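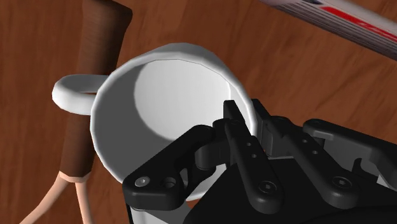
1/ Leaving my phone carrier after eight years: the notes

I promised some of you to write how the change from Banora to Zoston went. It is long, so I put numbers. I am only a customer, I do not work in telecom, and nobody pays me for this.

2/ First, why I left. Banora sent a text message in March that my old plan "will be improved." The improvement was that the price goes up and the free calls to my mother's country go away. I read the message three times to be sure that I understood it correctly.

3/ I called them. The agent was polite. He offered me a discount for six months, and after this the full price. I asked him what happens in month seven. He said I can call again. I do not want to have a calendar reminder for the rest of my life to call a phone company.

4/ So I compared. Zoston is a small carrier that rents the network from a bigger one, so the coverage map looks the same as the big one. Please be careful with this. The map is the same but the priority is not. When the tower is busy, the customers of the small carrier wait.

5/ My numbers. With Banora I paid 104 dollars a month for two lines, taxes included. In my last full year I used 715 minutes of calls, almost all of them in the evening. I was paying for unlimited everything and I used very little of it.

6/ Before you move, do these things in this order:
Ask for your account number (it is not your phone number).
Ask for the transfer PIN. Mine was valid only for a few days.
Check that the phone is unlocked.
Do NOT cancel the old line yourself. If you cancel first, you can lose the number.

7/ The unlocking was the difficult part. My phone was fully paid in December, but the system of Banora still showed one payment open. Two chats and one call. In the end a person named Joaquín Sosa in the billing department fixed it in ten minutes. Thank you, Joaquín, if you read this.

8/ My second line is in a cheap Ogundipe phone that I keep for travel. It does not support eSIM, so for this one I needed the plastic card. It came by mail in five days. The main phone took the eSIM with a QR code, at the kitchen table, before my coffee was finished.
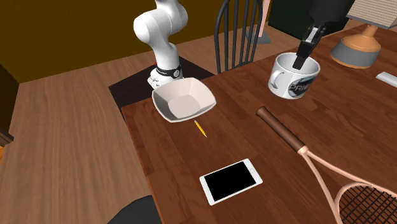
Table and robot arm, view past the corner.

9/ What worked on the first day: calls, data, text messages between phones of the same kind.
What did not work: the codes from my bank. They arrived only the next morning, all together, seven of them. If you must pay something important, pay it before you transfer the number.

10/ Voicemail did not move. I did not think about this. The old messages stay with the old carrier and then they are deleted. Clem Fairweather warned me in the replies of my other thread, but I saw it too late. Save them first — I lost one from my aunt that I wanted to keep.

11/ Speed. At home I do not notice any difference. At the train station at 6 p.m. it is clearly slower, and a video stops to load. For maps and messages it is fine. If you work from your phone in crowded places, I would not recommend it.

12/ Someone asked why I did not choose Utum. Their price is lower, but they have only chat support, and the plan says that the video quality is limited. I wanted a number which I can call.

13/ Last bill from Banora: they charged me the full month, although I left in the middle of it. I checked the contract and they are allowed to do it. So look at your billing date and transfer two or three days before it.

14/ The new bill for both lines is less than half of the old one. I will write again after the summer, when I have tried the roaming. Questions are welcome, I answer slowly but I answer.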